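I spent most of my holiday break learning the second accordion part for a band I had no business joining, and I have rarely been happier or more tired. Lurkitz has been playing weddings and small halls for longer than I've lived in this town, and when Nelu Rusu called to ask if I could cover for their regular player until April, I said yes before he'd finished the sentence. Then I hung up and remembered that I'd only ever played at home, with the door shut!

The first rehearsal was a humbling evening. They play everything faster than on the records (much faster), and they don't use set lists so much as nods. Bianca Stoica, who sings, will lift her chin a tiny bit and suddenly we are in another key and everyone is there except me. I spent the first hour playing very quietly and hoping the clarinet would cover for me, which it kindly did.

What I hadn't understood, listening at home all these years, is how little the second accordion plays. I had been filling up every gap because the gaps made me nervous. Nelu stopped me in the middle of "Oltel" and asked me to leave out the whole left hand for the verse, just leave it out, and the tune stood right up and started walking. I could have laughed out loud. All those evenings of practicing the hard bit, and the hard bit wasn't wanted.

We played our first show together on 6th January, in a hall that holds 300 people and was pretty close to full. I missed the chin nod twice and came in early on the slow waltz — sorry, Bianca — but the fast dances went by like a train and my hands seemed to know more than I did. An older couple danced through all 4 of the last numbers without sitting down once. I want to be them someday.

Next up is "Gomurura," which has a middle section I can't play yet at any speed. I've started on it one bar at a time, after supper, with the window closed for the neighbors' sake. 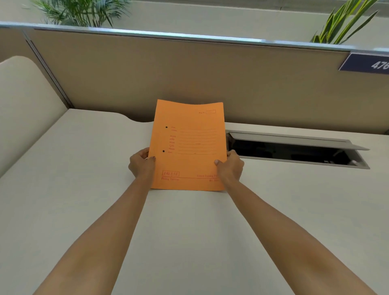
The orange file, held up over the desk.

Comments

Xuelian Ye: I was near the back and didn't hear any early entrance in the waltz. Lovely night, my feet still hurt.

Darius Lungu: Try the middle of Gomurura without the bellows first, just the fingers. It took me a whole winter.

Emilian Tudose: Will you be playing with them after April too?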